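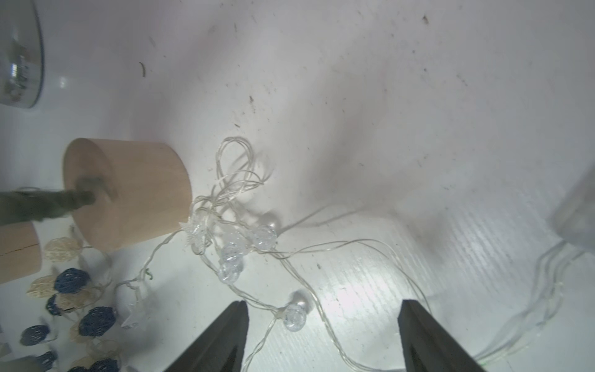
La pinza sobre la maraña de luces, junto a las bolas trenzadas azul marino y crema.

Taller de Manipulación Eynon

El Taller de Manipulación Eynon (entre nosotros, «el Eynon» a secas) es un club estudiantil de robótica dedicado a una sola cosa: que un brazo agarre objetos domésticos difíciles. Yo llevo tres cursos dentro y me ha tocado escribir la entrada para la enciclopedia del centro, así que aviso de que esto va en primera persona y con bastante cariño.

Origen

El club salió de una asignatura optativa que se llamaba Modham y que duraba un cuatrimestre. Cuando se acabó, los que seguíamos picados con el tema pedimos quedarnos con el aula por las tardes, a partir de las seis, y nos dijeron que sí (con la condición de dejarla barrida, cosa que cumplimos regular). Empezamos 23 personas y ahora somos 46, aunque en época de exámenes aparece bastante menos gente, claro.

La prueba de los enredos

Es nuestro ejercicio más conocido y mi favorito, lo digo ya. Sobre una mesa blanca se coloca una tira de luces decorativas de alambre fino, con bombillas transparentes facetadas y otras en forma de estrella, y se deja hecha un lío. Alrededor van cosas que estorban: cilindros de madera clara, una guirnalda de bolas trenzadas, lo que haya en la caja. El reto es coger una bombilla concreta con los dos dedos de la pinza, levantarla y llevársela sin arrastrar todo lo demás.

¡Parece una tontería hasta que lo intentas! El alambre brilla, es finísimo y la cámara lo confunde con la mesa cada dos por tres. Las bombillas transparentes son casi peores, porque dejan ver lo que tienen detrás y el programa se inventa los bordes. Con las bolas trenzadas pasa otra cosa: son fáciles de localizar, sobre todo las azul marino, pero el dedo se puede colar por un hueco del trenzado y entonces te traes la guirnalda entera. Me ha pasado delante de visitas.

La puntuación va por intento. Se suman puntos por llegar a la bombilla, por cerrar bien y por soltarla en la bandeja, y se restan si se mueve algún cilindro. El récord del club está en 638 puntos en una tarde y lo tiene un equipo de primero, para vergüenza de los veteranos.

Programa y registros

Los movimientos se controlan con Kundoder, un programa que escribimos en la optativa y que vamos parcheando desde entonces. La parte de visión está rehecha casi entera; la de los menús sigue siendo la original y se nota muchísimo. Cada sesión se guarda con su cuaderno de notas, y en el archivo tenemos aproximadamente 113 sesiones completas, más un montón a medias que no sé si sirven para algo.

Encuentro de Goltstead

En diciembre participamos en el Encuentro de Goltstead, que reúne a clubes parecidos al nuestro. Cada grupo lleva una prueba propia y los demás la intentan con su robot, sin haberla ensayado. La primera vez llevamos los enredos y volvimos encantados, porque casi todos los equipos se atascaron en el mismo sitio que nosotros: separar dos vueltas de alambre que van pegadas. En la edición siguiente añadimos más bombillas de estrella, que tienen puntas y se enganchan con nada.

Véase también

Optativa Modham
Kundoder
Encuentro de Goltstead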